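Chest freezer

A chest freezer is a household or commercial appliance for storing frozen food, built as an insulated box that opens at the top. It differs from an upright freezer, which has a door at the front and shelves or drawers behind it. Chest freezers are used in homes, shops, canteens, farms and laboratories, and are often kept in a garage, cellar or utility room, as they take up more floor space than an upright model of the same capacity.

The usual working temperature is -18 degrees Celsius. At this level the growth of bacteria, yeasts and moulds stops, although many of them survive and become active again once the food has thawed. Freezing also slows the chemical changes that spoil flavour and colour, but does not end them, so frozen food still has a limited storage life.

Construction

The body of a chest freezer consists of an outer case, an inner liner and a layer of insulating foam between the two. The outer case is normally painted steel. The liner may be aluminium, coated steel or plastic. In most modern models the foam is injected as a liquid and sets in place, which bonds the two skins together and makes the cabinet stiff.

The evaporator, in which the refrigerant takes up heat, is commonly a long tube wound round the outside of the liner and buried in the foam. The walls themselves are therefore the cold surface. The condenser, which gives off the heat, may be a black grid on the back of the cabinet or a second coil fixed to the inside of the outer case. Where the second arrangement is used, the sides of the freezer feel warm to the touch when the compressor is running.

The compressor sits at the bottom of one end, under a raised step in the floor of the liner. This step is often used as a shelf for smaller items or, in some models, as a separate compartment for freezing fresh food. A grille in the outer case lets air reach the compressor.

A drain is fitted at the lowest point of the liner. It is closed with a plug inside and a cap outside, and is opened only for defrosting and cleaning.

Lid and seal

The lid is insulated in the same way as the body and is attached at the back by hinges. On larger models the hinges contain springs that balance the weight of the lid, so that it stays open at any angle beyond a certain point. A flexible gasket runs round the underside and closes the gap between the lid and the rim of the cabinet. Many household models have a lock, and some have a lamp in the lid that comes on when it is raised.

When a freezer is opened and closed again, the warm air that has entered cools and shrinks, which lowers the pressure inside. The lid may be hard to lift for a minute or two afterwards. Forcing it can damage the handle or the hinges, and makers generally advise waiting until the pressure has evened out. Some cabinets have a small valve for this purpose.

Commercial display models used in shops have sliding or curved glass lids in place of a solid one. They let customers see the goods but insulate less well, and use more electricity for the same volume.

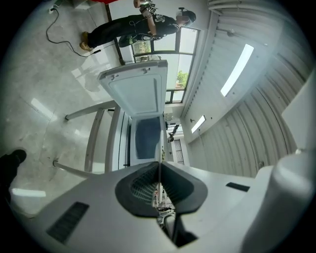
Capacity and size

Capacity is given in litres. Small household models hold 100 litres or less and suit one or two people. A cabinet of 200 litres is a common choice for a family that buys some of its food in bulk, and larger models are used by households that freeze garden produce, game or whole carcasses. Commercial cabinets may be several times as large.

The stated figure is a measure of internal volume and is always greater than the amount of food that can be stored in practice. Irregular packages leave gaps, and baskets take up some of the space. The depth of the cabinet is limited by the length of a person's arm, so increases in capacity are mostly made by adding to the width.

Energy use

Chest freezers tend to use less electricity than upright freezers of equal volume. There are several causes. Cold air is denser than warm air and stays in the cabinet when the lid is raised, whereas it flows out at the bottom of an open upright door. The gasket lies flat under the weight of the lid and is less likely to leak. It is also easier to build a chest with thick walls without making it awkward to use.

Consumption depends on the temperature of the room, how often the lid is opened, the amount of frost on the walls and the thickness of the insulation. A freezer in a hot kitchen may use much more than the same model in a cool cellar. Very cold rooms can also cause trouble. Some older models were not designed to run in an unheated outbuilding in winter, when the oil in the compressor thickens and the control may not work as intended. Makers state the range of room temperatures for which each model is suitable, known as its climate class.

Use

A new freezer is left standing upright for some hours before it is switched on, particularly if it has been carried on its side, so that oil can run back into the compressor. It is then run empty until it reaches its working temperature.

Fresh food is best frozen in small amounts. A large quantity added at once raises the temperature of the food already stored and freezes slowly, and slow freezing produces large ice crystals that break down the structure of meat and fruit. Many models have a fast-freeze switch that keeps the compressor running without a break for a day or more. It is turned on before the food is added.

Food is wrapped to keep out air. Where the surface is exposed, ice passes directly into vapour and leaves dry, pale patches known as freezer burn. The affected parts are safe to eat but are tough and have little taste.

The main drawback in daily use is access. Items at the bottom are covered by those on top and are easily forgotten. Wire baskets that hang from the rim hold the things needed most often, and bags or boxes of different colours can be used to divide the space below. Some owners keep a written list on or near the lid and cross things off as they are taken out. People who are short, or who have back trouble, may find a deep chest difficult to use at all.

Defrosting

Most chest freezers are defrosted by hand. Moisture from the air settles on the walls as frost, thickest near the rim, and a heavy layer reduces the usable space and can keep the lid from closing fully. Defrosting once or twice a year is usual, at a time when stocks are low.

The freezer is switched off and unplugged, and the food is moved to another freezer or packed closely in blankets or insulated boxes. The lid is left open and the drain plug is removed, with a tray placed under the outlet. Bowls of hot water set on the floor of the cabinet speed up the work. Loose ice can be lifted out by hand or with a plastic scraper. Metal tools are avoided, as the tubing lies close behind the liner and a puncture is rarely worth repairing. The inside is then washed with warm water and bicarbonate of soda and dried before the power is restored.

Power cuts

A full chest freezer that is kept closed will usually hold its contents frozen for a day or longer without power, and a half-full one for a shorter time. The period is given in the handbook as the temperature rise time. Food that still contains ice crystals can generally be frozen again, with some loss of quality. Meat, fish and cooked dishes that have thawed completely and become warm are thrown away.

Safety and disposal

Old chest freezers with mechanical latches could not be opened from inside, and children who climbed into abandoned ones were sometimes trapped. Many countries now require lids that can be pushed open from within. Locks and lids are still commonly removed before an old cabinet is put out for collection.

Refrigerants have changed over time. Models made before the 1990s often contained chlorofluorocarbons, which damage the ozone layer, both in the cooling circuit and in the foam. Many present-day household models use isobutane, which is flammable but has little effect on the climate and is needed only in small amounts. In either case the gas has to be removed at a suitable plant. The steel, copper and aluminium are then recovered as scrap.

See also

Cold chain
Frozen food
Ice house
Refrigerator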